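Hand gripper: fingers no longer close evenly, foil packets slip out

Dakby Community Help > Handheld grippers > Mechanical
Posted 2024-10-19

AllanoBench

I look after one hand-held two-finger gripper with ridged pads on the inner faces. The fingers are driven by a single trigger through a mirrored linkage. The cycle counter reads 2,062 since the last pad change.

Symptoms:
When closing on something rigid, such as a small box, it holds without trouble. On snack wrappers and other thin film, the left pad touches first and pushes the item sideways before the right pad arrives. Fully closed, there is a visible gap at the tips and contact at the base of the pads. The logged opening width at full close is no longer zero. It drifts by a small amount from one session to the next.

I have cleaned the pads with a damp cloth and restarted the logger. No change. Replacement pads are on hand, but I would like to know if the linkage should be dealt with first. The side bracket and its cable look fine and I would prefer not to disturb them.

vamska_fixtures

Linkage first. New pads on a loose linkage will wear at the base the same way the old ones did, and you will be back here in April.

Contact at the base with a gap at the tips usually means play at the finger pivots. Check it before you loosen anything. Hold the body still, open the fingers halfway, and rock each fingertip toward and away from the center. Compare the two sides. If the left has noticeably more travel than the right, that accounts for the early contact as well.

Things to look at while you are in there:
– Pivot screws backing out. They should be snug with no drag on the arm. If tightening a screw stiffens the finger, back it off until the arm swings freely, then use a low-strength threadlocker.
– Cracks in the plastic where the arm narrows beside a cut-out. A cracked arm flexes under load and feels just like a loose pivot. Replace it.
– Pads seated crooked. Pull them, clean the pocket, press them back in from the base toward the tip.

Do one side at a time so the other remains as a reference.

rk_1595

just swap the pads. mine did this too and new pads fixed it. never touched a screw

Bukhari Cell Support

Agree with checking the linkage first. Pads can mask the play for a while when they are new and soft, so the result in the post above is plausible, but the logged width will still drift.

The order we use on our own units, with the power off for the mechanical steps:

1. Measure the play at both fingertips with a feeler gauge and write it down. Over three tenths of a millimeter on either side, the pivots need work.

2. Remove the pads. Inspect both arms under a bright light, working each one by hand through its full travel.

3. Set the pivot screws. Tighten in small steps, alternating left and right, and cycle the trigger five times between adjustments.

4. Fit the new pads and close the fingers on a strip of paper. It should drag evenly when pulled from the tip end and from the base end. If it drags only at the base, go back to step 3.

5. Power up and redo the width zero. Close fully, set zero, open fully, set maximum. Repeat once and compare the values. Skipping this leaves the old offset in the log even though the mechanics are correct.

6. Test on thin film over a soft surface. A hard bench props the item up and hides uneven closing. We use mixed wrappers on a duvet – crumpled ones tell you the most. Start with the fingers open over one wrapper, close slowly, and watch which pad touches first.
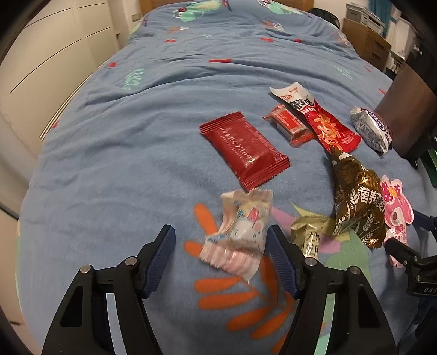
7. Log the result. Record the play before and after, the zero values and the counter reading. Our last set of pads was changed at 1,595 cycles with even wear from base to tip, so uneven wear well before that point is a reason to reopen the pivots.

The bracket can stay on for all of this. Leave enough slack in the cable that it does not pull when the body is turned over.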